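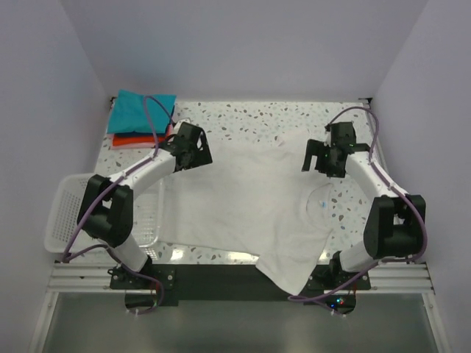

# Pekaren Brick Scenes: data card

February, by Czesław Zieliński

This set holds building notes for 24 fan-made brick scenes from the fantasy series Zuccaro. Carys Bellis wrote the notes for 11 of them, I wrote the rest.

## Contents

- `scenes.csv`: title, builder, chapter of the book
- `parts.csv`: 2600 rows, one for each part and color in a scene

## Known problems

The Premness castle has no roof parts listed. In the Edus harbor scene, dark gray and old dark gray are mixed. Please check before you order bricks.

Corrections are welcome, also small ones.

Contact: Czesław Zieliński | © Pekaren | Back to top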